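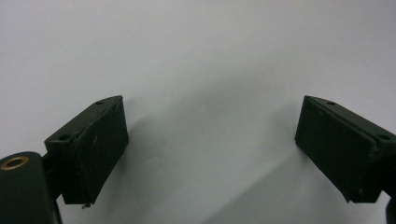
Progress report to the Thorlacius Fund
Snorkel and dive access project, Jasine Bay
Prepared by Nuanchan Phromma, project lead

Status

The project is on schedule for the mooring work and behind schedule for the rental equipment. Spending is within the approved budget under every heading except freight, which is covered in the section on variances. No change to the end date is requested.

Moorings

The old concrete blocks at Murkard Reef have been taken out of service. Screw anchors are in place at the north and middle sites. The south site has a thin layer of sand over rock, and the anchor could not be driven to full depth there, so the contractor, Sidlow Marine, has proposed a drilled pin set in grout. The proposal adds two days of diver time and no material cost, as pins were already in the contract as an alternate. It was accepted.

Load tests were done on both completed anchors with the workboat and a dial gauge. Neither showed movement at the rated pull. Pickup lines are floating line with a weighted section at mid-length to keep slack off the surface. Chafe sleeves will be checked every month through the season and the lines replaced once a year regardless of condition.

Boat operators were asked to use the new moorings from the date each was released. Compliance on weekdays is good. On Sunday mornings there are more boats than moorings, and anchoring on the sand patch east of the middle site continues. It is permitted there, but the patch is narrow and anchors drag toward the coral in a west wind. A fourth mooring would solve this. It is outside the present grant.

Rental equipment

The inventory at the start of the period held 290 tagged items: regulators, buoyancy vests, cylinders, masks and fins. After inspection 274 remain on the list. Most of the items removed were vests with failed bladder seams, and the rest were masks. All cylinders passed visual inspection, and hydrostatic tests are due on part of the stock in December.

Regulator service is the late item. The service kits for the older first stages were back-ordered by the supplier. 17 regulators are tagged out until the kits arrive. The shop can meet normal demand without them, but has no spare sets for a full boat plus a class.

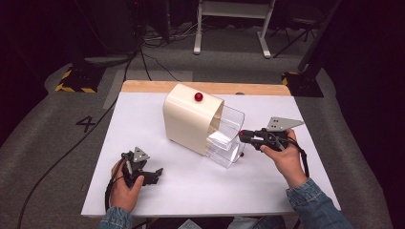 Classroom sessions for the entry-level course have moved indoors from the dock shelter. Attendance has been steadier since the move and fewer sessions have been lost to rain. The room is adequate for theory and for dry assembly of gear. The white table with the light wooden edge is a good height for standing work, but the floor under it is gray carpet, and rinsed equipment should stay outside until that is replaced. A quote for rubber matting has been requested.

Courses

106 people completed the snorkel safety session during the period. The session now includes surface signals, buddy checks and a short swim to the nearest mooring and back. Participants who cannot finish the swim are offered the shallow lagoon route with a guide, at no extra charge.

The certified open water course ran twice. Two students deferred their final dives on medical advice and will be placed in the next group. The medical form is now sent out with the booking confirmation – in earlier groups it was filled in on the first morning, which left no time to see a doctor. 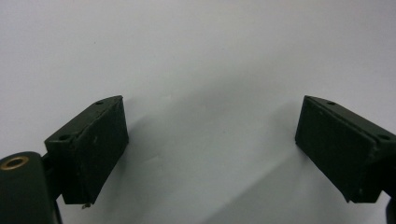

Variances

Freight is over budget. The screw anchors were shipped in two loads after the first carrier refused the full length. The overrun will be met from the contingency line, and the remaining contingency is enough for the pin work at the south site.

Compressor filters were changed earlier than planned after an air sample came back close to the moisture limit. The repeat sample was within limits. The filter interval in the maintenance log has been shortened, and the intake hose has been rerouted away from the fuel dock.

Work planned for next period

Install and test the drilled pin at the south site.
Complete regulator service and return tagged sets to stock.
Send cylinders for hydrostatic testing in December.
Print the mooring map with depths and maximum boat length for each site.
Obtain a price for a fourth mooring, for information only.

Copies of the load test sheets and air sample results are held at the Jasine office and can be sent on request.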